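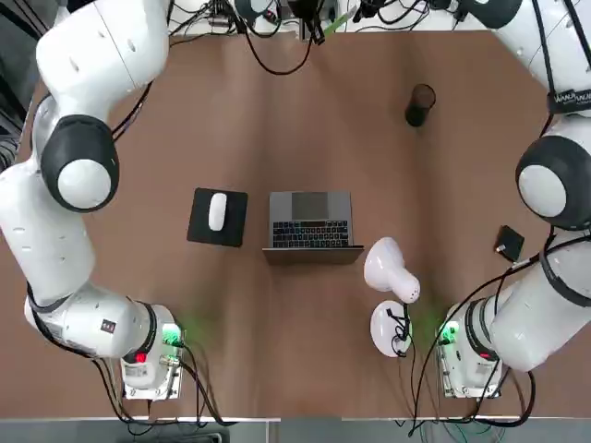

Dos brazos sobre la mesa de pruebas, con portátil, ratón y lámpara.

Menos planificador y más registro

29 de enero de 2019

En manipulación con dos brazos se discute demasiado sobre el planificador y muy poco sobre las marcas de tiempo. En Lenz, nuestra pila de control, pasamos todo diciembre cambiando heurísticas de muestreo para reducir los fallos de agarre. De 3403 ejecuciones revisadas, 432 terminaron en aborto. La mayoría tenía el mismo origen: la nube de puntos llegaba al planificador con un desfase de unos 80 ms respecto a la lectura de las articulaciones.

Ningún planificador corrige eso. Si la transformada entre cámara y base se consulta con el instante equivocado, la trayectoria sale libre de colisiones en un mundo que ya no existe.
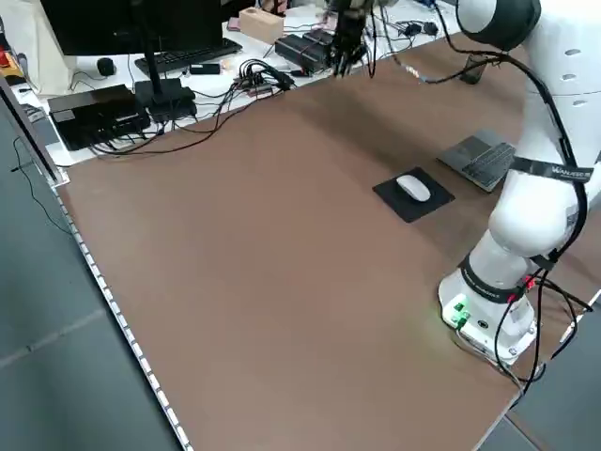 El escritorio corriente es un buen banco para este problema. Un ratón sobre una alfombrilla tiene poca altura, y un error de milímetros en el mapa basta para que los dedos cierren en falso. Los cables son peores: el filtro de vóxeles los borra y el verificador de colisiones da el paso por bueno.

Mi posición es que el registro sincronizado debe ser requisito de arranque. En Clorkmont lo tratan como una opción de depuración y en Trondville se activa a mano, cuando el fallo ya ocurrió. Skullow, nuestra herramienta de reproducción, rechaza cualquier sesión sin reloj común. Ha generado quejas y 125 incidencias abiertas, casi todas por controladores que sellan el mensaje al recibirlo. Prefiero esas incidencias a otro mes ajustando heurísticas.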